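Seven Hundred Loads and Counting at Dretgate

Dretgate wants 700 laundry runs recorded by August. I asked the woman in charge of collection what that buys.

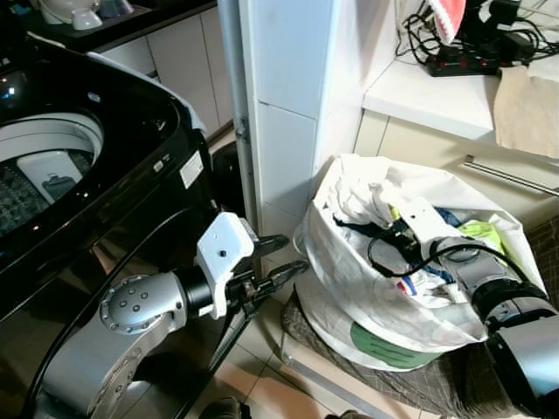
"Ask me when it's trained," she said. Her operators manage around 25 usable runs a day – the rest get thrown out. A good one, in her book, is "boring to watch."

I wondered if one laundry corner teaches a machine anything about mine. She didn't argue. "It'll know this corner very well." Lasari, the client, has asked for 3 more homes. None has been booked.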